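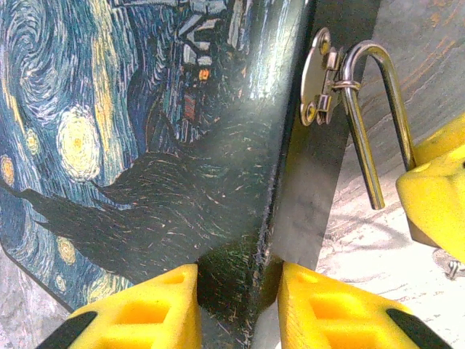

FOR IMMEDIATE RELEASE
25/12/2023

Orance switches on Vimedora checkout, retires the fax machine

Orance, the online shop for art prints and framing supplies, has moved its whole checkout to Vimedora, a payment service that encrypts card details from the moment a customer starts typing to the moment they wonder whether they needed another print.

The change went live in December after four months of testing. Customers can now pay by credit card, debit card, bank transfer or gift voucher. Cheques are still accepted by mail, and will be honoured with the same patience it takes them to arrive.

Card numbers are no longer kept on the company's own servers. They go straight to Vimedora, which hands back a token that is no use to anyone else. Returning customers will need to enter their card once more the next time they order. The company is sorry about this, mildly.

“Our old checkout had 40 fields, and two of them asked for your fax number,” said Tahsin Talukder, head of operations at Orance. “We took a fair amount of pride in that system. I couldn't tell you why.”

Orders under $70 can be completed without creating an account. Above that, customers will be asked to confirm the purchase with a code sent by text or email. Refunds go back to the original payment method, normally within four business days of the return reaching the Salgado warehouse.

Inês Prata, who led the project for Vimedora, said the switch had gone smoothly apart from one evening when every order was priced in the wrong currency. “We caught it in testing,” she said. “The colour drained from several faces, but no customer was charged.”

Trade accounts will stay on the older Flundach invoicing system for now – galleries and schools should keep ordering as usual, purchase order forms and all. They'll be told before anything moves.

Customers with questions about a saved card or an unfinished order can reach the Orance service desk through the contact page. The fax line has been disconnected.

– ENDS –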